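达卢姆闭口日

本条目介绍在达卢姆举行的募捐活动。关于一般意义上的集体静默，参见“默哀”；关于宗教修行中的静默，参见“禁语”。

达卢姆闭口日（简称闭口日，参加者多称“闭口”）是在达卢姆（Dalum）每年举行一次的募捐与宣传活动。参加者承诺在15小时内不开口说话，由亲友、同事或雇主按小时认捐，款项归杰拉达协会（Gelada）支配，名义上用于帮助因疾病、手术或神经损伤而失去说话能力的人。活动由言语治疗师Loan Kiều发起，首届于7月20日，星期四举行，自第二届起改在六月。

主办方称闭口日是“让全城听见失声者”的一天。这一说法被媒体反复引用，至今没有人说明其含义。活动在筹款方面有一定成绩，在宣传方面的成绩则主要由主办方自己证明。批评者认为，一天不说话与长期不能说话之间几乎没有可比之处，活动的好感大部分落在了参加者身上。支持者认为这类批评过于苛刻，并指出批评者大多没有捐款。后一点没有可靠的资料可以核实。

目录
名称
起源
规则
Prollness声贴
流程
参加人数
筹款与用途
宣传效果
评价与争议
学校中的闭口日
仿效活动
在地方文化中
参见
注释

名称

“闭口日”最初是参加者之间的玩笑叫法。首届活动的正式名称是“达卢姆静默认捐日”，印在当时的传单上，字体很小，日常交谈中很少有人使用。第二届起，主办方采用了“闭口日”作为正式名称，并在宣传材料中称这一名称“源自社区”。有几位失声者的家属对此表示不满，认为“闭口”二字在日常语言里带有呵斥的意味，对于本来就常被别人抢话、代答的人来说尤其刺耳。协会答复说名称已经深入人心，不宜更改。当时这一名称使用了一年。

活动参加者自称“闭口人”。协会的文件里也使用“静默者”一词，有时指参加者，有时指受助的失声者，同一份文件内两种用法并存的情况并不少见，阅读其年度报告时需要留意。

起源

较常见的说法是，Loan Kiều在一家康复门诊工作期间，接触了一位接受喉切除手术的病人。病人用写字板与她交流，抱怨家里人在他写完之前就已经离开房间。她回家后试着一整天不说话，晚上便有了办活动的念头。这一说法见于协会网站、首届传单以及大多数新闻报道。

她本人在不同场合的叙述并不一致。在一次电台访谈中，她提到的是一名中风后失语的女病人，用的是手机打字；在另一篇为同业刊物撰写的短文里，她说最初的想法来自一间中学的辩论社，他们曾用禁语的办法惩罚迟到的社员。几种说法可以同时成立，也可以理解为职业保密要求使她有意改动了细节。协会在收到询问后表示“故事的精神是真实的”，没有进一步说明。

首届活动的筹备时间很短。杰拉达协会当时刚刚成立，没有专职人员，场地是向Mulligan礼堂借用的。传单上承诺的“名人嘉宾”没有出现，原因不明。当地报纸在次日刊登了半版报道，篇幅的大部分用于描写一名理发师如何用手势与顾客沟通，对筹款目的只在末段提及一句。后来有人把这篇报道当作闭口日引起社会广泛关注的证据。

这种募捐形式本身并不新鲜。按时间认捐的静默活动在许多国家的学校和教会里早已存在，通常出于各种各样的目的，从修屋顶到赈灾都有。协会早期的材料称闭口日为“首创”，后来改为“首创之一”，现行版本则写作“独具特色”。

规则

参加者须从清晨六点到晚上九点不发出任何言语。规则由协会每年公布，篇幅逐年增加。现行规则的主要内容如下。

言语指任何可被听者理解为词语的声音。咳嗽、打喷嚏、笑声不计。哼唱旋律不计，哼唱有歌词的旋律则“视情况而定”，由谁来视情况，规则没有写明。

可以书写、打字、做手势、点头和摇头。可以使用手语，但协会建议“不熟悉手语者不要模仿手语”，这一条是在第二届之后加入的，背景见下文“评价与争议”。手机上的文字朗读功能最初允许使用，后来被禁止，再后来又重新允许。

有三种情形可以中止静默而不影响认捐：紧急求助，工作中涉及他人安全的必要通话，以及照顾婴幼儿。第三种情形引起的争论最多。一部分认捐人认为，家有幼儿的参加者等于没有参加。也有参加者的配偶指出，在孩子身边整日不说话的人把全部说话的工作转移给了家中另一个成年人，而这位成年人得不到任何认捐。

违规采用自行申报。开口一次扣除当小时的认捐，开口多次是否继续扣除，各届规则写法不同。协会公布的违规率一向极低。对此可以有两种解释，一种是参加者自制力过人，另一种是没有人愿意向自己的老板申报说那一小时的钱不用给了。协会倾向于前一种。

Prollness声贴

自第三届起，参加者可以在领口佩戴一枚名为“声贴”的小型装置，由赞助商Prollness提供。装置检测到佩戴者说话时会亮灯，并在配套的手机程序中记录一次“破声”。Prollness把它介绍为对自行申报制度的补充，称其能够区分佩戴者与旁人的声音。

使用者的反映不一。有人在拥挤的电车上整天没有开口，程序里却记满了破声；也有人故意对着镜子朗读菜单，灯一直没有亮。Prollness解释说前者是佩戴位置过低所致，后者是因为朗读的音量不足以构成“交流意图”。装置如何判断交流意图，公司以商业秘密为由没有公开。

另一个问题涉及录音。手机程序的使用条款允许公司保存“用于改进识别效果的声音片段”。这意味着在一个以不说话为目的的日子里，被录下声音的多半是参加者身边没有同意任何条款的人。地方报纸刊出读者来信之后，条款改为默认不保存，用户可自行开启。开启者可获得一枚电子徽章。

声贴从来不是参加活动的必要条件，但协会的宣传照片里几乎人人佩戴，一些参加者因此以为必须购买。装置免费借用，押金在归还时退还，归还地点只有Mulligan礼堂一处，开放时间为活动次日上午。未归还的押金归谁所有，协会与公司各有一份说明，内容相互矛盾。

流程

活动当天没有固定的集合要求，多数参加者照常上班上学。协会在市内设有若干“静默点”，提供写字板、铅笔和饮用水。写字板上印有Prollness的标志，占去板面相当大的一块，书写较长句子时需要分两次写完。

下午有一段沿河步行，参加者不说话地从旧磨坊走到礼堂。步行本身据说颇为宁静，不过队伍前方通常有一辆播放音乐的宣传车。主办方认为音乐有助于吸引路人注意，曾有参加者写信建议取消，未获采纳。

晚上的集会在Mulligan礼堂举行。临近九点，全场倒数，随后由一名参加者说出“第一句话”。首届的第一句话是“谢谢大家”，此后历届由协会事先拟定，通常含有赞助商的名称。参加者普遍反映，倒数结束后的喧哗极大，坐在后排的人从未听清过第一句话的内容。

失声者本人在集会上的角色历来不太明确。头两届的节目单上没有安排他们发言或以其他方式表达。第三届邀请了一位使用电子喉的男子上台，主持人在他讲到一半时出于好意替他说完了后半句。录像流传后，这段画面成为反对者最常引用的材料，也成为协会内部培训主持人时使用的反面教材，至少协会是这么说的。

参加人数

参加人数是闭口日最常被引用的数字，也是最不可靠的一项。协会在最近一届结束当晚宣布有3000人参加。这个数字出现在新闻稿的标题里，随后被地方电视台、市政网站和Prollness的广告采用，一个月后又作为独立来源出现在协会自己的年度报告中，注明引自电视台。

同一份年度报告的附表列出了登记名册上的人数，为709人。协会解释说，两者口径不同：登记名册只包括签署认捐表的人，前一数字还包括“以各种方式共同静默的市民”，例如参加者的家人、同事，以及在静默点领取饮用水的过路人。若按这一口径，一名参加者在家里不说话，家里人因此也少说了几句，全家便都计入在内。

一些评论者指出，登记名册上的数字对于达卢姆这种规模的地方已经相当可观，完全没有必要再加以放大。这种意见在协会中似乎没有市场。新闻稿作者后来承认，大的那个数字在活动开始之前就已经写进了稿子。

名册本身也有问题。部分雇主以部门为单位集体登记，其中的雇员有些当天在休假，有些表示对登记一事并不知情。学校的情况类似，见下文。

筹款与用途

认捐以小时计算，由认捐人直接汇入协会账户。协会公布年度总额，但不区分个人认捐与企业赞助，因此无法得知不说话这件事本身究竟筹得多少钱。Prollness的赞助中有一部分以声贴的租用价值折算，由公司自行估价。

按照协会章程，款项用于三项：为失声者购置交流辅助设备，资助言语治疗，以及“提高公众意识”。历年报告中，第三项所占比例最高，而提高公众意识的主要方式是举办闭口日。换言之，活动筹得的钱有相当一部分用于下一次活动。这在同类慈善项目中并不罕见，也不违反任何规定，只是与认捐表上那句“您的每一分钱都将化为声音”有些距离。

设备购置方面确有受益者。有几个家庭公开感谢协会为他们提供了打字发声设备和眼控输入装置，其中一家表示，此前向保险机构申请被拒，若无协会帮助，还要等候很久。也有申请者抱怨手续繁琐，要求填写的表格中有一栏是“请描述您本人参加闭口日的感受”。该栏后来改为选填。

治疗资助由协会指定的门诊承担，其中包括Loan Kiều曾经任职的一家。有人质疑这是利益冲突。她回应说自己在首届活动之前已经离职，未从中获得任何报酬，并公开了离职日期。现有材料没有显示她的说法有误。批评者随后把质疑的重点转移到门诊的选择过程上，协会称选择标准是“专业水准与地理便利”。

宣传效果

协会委托过一次问卷调查，结论是绝大多数参加者在活动之后“更加理解失声者的处境”。问卷在礼堂集会散场时发放，填写者可领取一份点心。问卷没有询问参加者活动之前的理解程度，也没有设置“没有变化”这一选项。调查结果至今仍列在协会网站首页。

一位语言病理学研究生在学位论文中访问了一批参加者，距活动已有数月。受访者最深的印象依次是无聊、口渴和同事的玩笑。问到失声者在生活中遇到的主要困难，多数人提到“不能打电话”，少数人提到别人缺乏耐心，几乎没有人提到费用、就业或者急诊时无法说明病情。论文作者谨慎地认为，活动让参加者了解了一天不说话是什么感觉，至于其他，证据不足。论文样本很小，作者自己也列出了这一局限，协会在反驳时只引用了这一句。

支持者则认为，效果不应只用问卷来衡量。有参加者称自己此后会等对方把字打完再回应；一家药店在活动之后长期保留了柜台上的写字板；市内急救热线开通文字求助渠道时，官方声明曾提到闭口日。文字渠道的筹备早于首届活动，这一点在声明的前几段里已经写明。

评价与争议

最根本的批评针对活动的前提，即健康人可以通过短时间的模仿体会障碍者的处境。这类“体验式”宣传在残障研究领域一向受到怀疑。反对意见大致是说，体验者面对的是突然失去能力的头一天，最笨拙也最狼狈，既没有学会应对的办法，也没有遇到长期的制度障碍，得到的印象往往是怜悯加上庆幸。晚上九点一到，参加者便可以开口讲述这一天有多么艰难，听众也很有兴趣。真正的失声者没有这样的时刻。

Loan Kiều对此有过较为坦率的回应。她在一次座谈会上说，她知道一天算不了什么，可是要人们为一台设备捐款很难，要他们为看同事出丑捐款却很容易，她选择了容易的那一种。这段话没有收入协会的任何出版物。有评论认为，这是关于闭口日最诚实的一句话，也有评论认为，这恰恰证明活动从一开始就把失声当成了笑料。

第二届期间，若干参加者在电视镜头前比划自编的“手语”，并配以夸张的表情。当地聋人团体提出抗议，指出手语是完整的语言，聋人也并不等同于不会说话的人，活动把两者混为一谈，徒增误解。协会道歉并修改了规则。道歉声明以视频形式发布，最初没有配手语翻译，也没有字幕，数日后补上。

另有批评来自完全不同的方向。一些市民认为活动妨碍日常生活，尤其是在银行、诊所和公交售票处遇到不开口的柜员时。主办方强调，面向公众的岗位应当安排未参加活动的同事接替，不过这在小店铺里难以做到。有顾客抱怨说，自己排队许久，只得到一个微笑和一张写着“我今天不说话”的卡片，而卡片背面是声贴的广告。

也有意见为活动辩护，认为上述批评虽然大多有理，却忽略了一个简单的情形：在闭口日之前，达卢姆没有任何组织为失声者购置设备。一个动机不纯、数字夸大、名称欠妥的活动，仍然可能为某个具体的人解决了具体的困难。反对者的回答是，既然如此，不妨直接捐款。双方的争论基本停留在这里。

学校中的闭口日

市内多所学校以班级为单位参加。教师对活动的欢迎程度很高，其原因众说纷纭。一份家长通讯把闭口日称为“全年最有收获的教学日”，没有说明收获的是什么。

学生参加需要家长签字，但不参加的学生通常被安排到图书馆自习，同学称之为“话痨室”。有家长认为这构成变相的强迫。校方表示自习安排是为了避免两组学生互相干扰，并否认使用过上述名称，尽管它曾出现在一张贴在门上的手写告示里。

对于口吃的学生，活动的影响尤其复杂。有的学生表示那是一年中最轻松的一天，因为不会有人点名要求朗读。有的则觉得不舒服，认为平时自己不开口会被责备，别人不开口却能得到赞扬和认捐。言语治疗界对此没有一致看法。协会为学校编写的教材里有一页专门谈口吃，内容正确但非常笼统，插图是一只捂着嘴的卡通狒狒，即协会的吉祥物。

协会的名称Gelada原指狮尾狒，一种栖息于埃塞俄比亚高原、以叫声丰富著称的灵长类动物。选择它作为名称的理由，协会说是“它们从不沉默”。教材中没有解释为什么它捂着嘴。

仿效活动

闭口日举办数届之后，邻近几个市镇出现了类似活动，有的得到协会授权，有的没有。授权活动须使用统一标志，并把部分款项上缴，比例由双方商定，不对外公布。协会将所有这些活动统称为“闭口运动”，并在地图上以圆点标示。地图上的圆点有几个对应的地方只办过一届，还有一个对应的活动在开始前就取消了，组织者曾要求把圆点移除。

未经授权的活动里，较有意思的是一次“开口日”，由几位使用交流设备的失声者自行筹办。他们在市集上摆开桌椅，邀请路人坐下来聊天，规则只有一条，即路人不得打断，也不得替对方说完。没有认捐，没有倒数，到场的人不多。报道过这次活动的只有一份社区简报。有参与者后来写道，最长的一次谈话讨论的是某家面包店为什么换了配方，整场下来几乎没有人问起他的病。

Loan Kiều到场坐了一个下午，据称没有以协会名义发言。协会随后表示有意把“开口日”纳入闭口日的议程，作为礼堂集会前的暖场节目。筹办者谢绝了。

在地方文化中

闭口日在达卢姆留下了一些日常说法。“到九点再说”可以指把棘手的话题往后推。“戴着贴呢”用来形容在会议上一言不发的人。当地业余剧团排演过一出以闭口日为背景的喜剧，讲述一对夫妻在静默日当天决定离婚，全剧由字条推动情节。评论对剧本褒贬不一，主要的不满是后排观众看不清字条。

市政厅附近的一处长椅上装有纪念首届活动的铭牌，由Prollness出资。铭牌所写的活动起止时间与规则不符，少了一小时。更正申请已经提交，尚无结果。

参见

体验式宣传
认捐步行
辅助与替代沟通
喉切除术
失语症
慈善活动中的人数统计

注释

一、关于首届活动的资料主要来自协会网站，该网站经过多次改版，早期页面已无法查阅。

二、本条目中“违规率”系协会用语，指自行申报的开口次数与登记人数之比，并非通过声贴测得。声贴数据从未公布。

三、“以各种方式共同静默的市民”一语见于年度报告附表脚注，报告正文未出现这一说法。

四、关于押金归属的两份说明分别由协会和Prollness发布，均未注明生效时间。
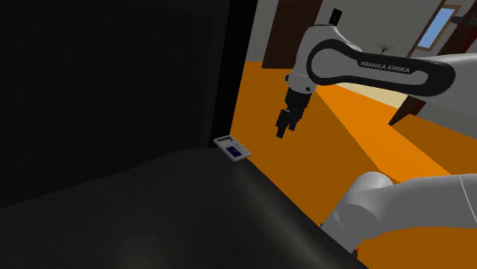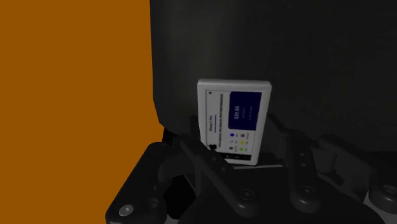 前图：深色台面上的小型手持电子设备，形似计算器；后图：橙色墙面与直立的白色小方盒。

分类：募捐活动 | 达卢姆 | 言语障碍 | 每年六月的活动

本条目的中立性曾受到质疑，相关讨论见讨论页。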